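Speaker notes: Keeping a Small TV Mystery Fandom Going Between Seasons
Library community room talk, August 26, 2019

Start slow. Let people find chairs. Thank them for coming out on a summer evening when they could be home watching the very thing we're going to talk about.

OK, so, hello everybody! I run a viewing club for people who love television mysteries, mostly the imported kind with rain and good coats, and we meet upstairs at the Stilton, the little theater on the corner with the blue doors. We have 57 people on the mailing list now, which still makes me a bit giddy, and on a good night we fill most of the balcony.

What I want to talk about is the gap. You know the one. A show you adore gives you four episodes, maybe a holiday special if you've been very good, and then it goes away for two years and you're left rewatching the train scene. (Pause here, somebody always groans.)

First thing, the rewatch. We tried going straight through from the first episode and people drifted off by the third week. Now we pick a theme for the month. Disguises was a lovely one. So was "episodes where the landlady knew all along," and I'm still getting mail about what we left out of that.
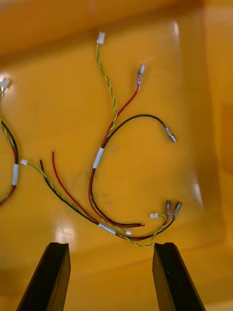
Second thing, try something you've never heard of. Our biggest hit last winter was Ševčík, a detective series with subtitles, set in a spa town where every single guest has a secret and a bathrobe. I was nervous about the subtitles, I'll admit it. I needn't have been. We showed the first one in January with snow coming down and I expected a dozen brave souls, and we had to bring up the folding chairs from the lobby!

SLOW DOWN. Say it properly: SHEV-cheek. I got it wrong for a whole season.

If you want something lighter after that, there's Grollis, the one with the retired magician. It's silly and the plots have holes you could drive a bus through, but it is very good company, and the woman who plays the sister is worth the whole evening. Watch the second season first. I know how that sounds. Trust me and go back to the pilot later.

Third thing, money, and I'll be quick. Public showings need permission, even free ones in a back room with popcorn. Write to the distributor early and tell them exactly how many seats you have. We paid $300 for our last special and made it back on tickets and lemon cake, mostly the cake. For Ševčík we went through a small outfit called Utetti and they answered within the week, very kindly, and sent us a poster.

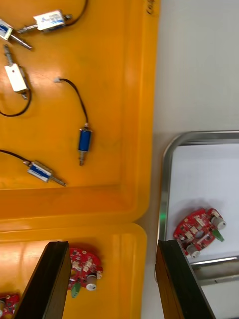 Fourth thing, and this one is close to my heart, is spoilers. We have people who have seen everything six times sitting next to people who have seen nothing, and both of them paid for their cake. So our rule is that talk about later episodes happens in the lobby. You'd be surprised how well grown adults take to it. There's a regular migration at intermission.

(If running long, skip the next bit about quizzes.)

Quizzes: keep them short and do them in teams. Put the newcomers in with the old hands. Ask about hats, pets, what was on the mantelpiece. Dates put people to sleep.

Then questions. Have the fall schedule ready, people will ask if we're doing the holiday special again. Yes, both parts, same night, with a long break for supper. Sign-up sheet is by the door, and please print clearly, I lost 4 of you last time to handwriting.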